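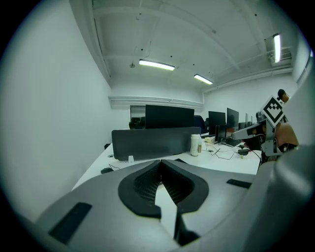 Clearing a desk, and other jobs I would still rather hand over

Monday, April 18, 2022

I have been asking the same question for a few years now: can a machine do my chores yet? My answer this spring is still no, with a couple of small exceptions.

The job I keep coming back to is tidying an office desk. It sounds easier than cooking or ironing. The surface is flat, the light is good and most of the things on it are hard to break. A mouse, a keyboard, a bottle. You would think a gripper with two fingers could manage that.

The bottle is the easy part. It stands up, it is roughly the same shape all the way round, and it doesn't matter much which side you take it from. The mouse is worse, as it is low and smooth and has a cable on it. Thin black cables on a white desk are easy to see and very hard to deal with. Pull one and something else moves. A person feels the tug and stops. Most of the machines I have read up on either don't feel it or feel it too late.

Then there is the question of where things go. I know that my mouse belongs to the right of the keyboard and that the bottle should be nowhere near either. A machine has to be shown that, and then shown it again at a different desk where somebody left-handed sits.

The method I find most promising is the plain one. A person holds the grippers, one in each hand, and does the job, and the recording is used to teach the machine. It is slow. I tried working out what it would take for my own kitchen and got to 1,000 goes at the washing-up before I gave up on the sum. But at least the hands in it know what they are doing, and the fingers are the same sort the robot would have to use.

I did a version of this at home with no equipment at all. For an evening I used a pair of salad tongs in each hand and nothing else. Putting cutlery in the drawer took 134 seconds, against a good deal less with fingers. Folding a tea towel was possible. Untangling a phone charger from a lamp flex was not, and I stopped before I broke the lamp. I would suggest trying it before you complain that robots are clumsy.

As for what you can buy, I have had two things in the house. The Vakon floor cleaner does the hall and the kitchen well and gets stuck under the same chair most weeks. I paid £193 for it and I would buy it again. The Brodeo window cleaner went back. It did the middle of the glass and left the corners, so I ended up getting the cloth out anyway.

On the shop floor things are further along, mainly where the work has been arranged to suit the machine. Same box, same height, same place each time. Nobody's desk is like that, and mine certainly isn't.

I will have another look in September and write up whatever has changed. If you have a machine at home that puts things away, and does it without you standing over it, I would like to hear which one and what it cost.

This site uses cookies to count visits and remember your settings. By carrying on reading you agree to this.

Contact | © 2022 | Back to top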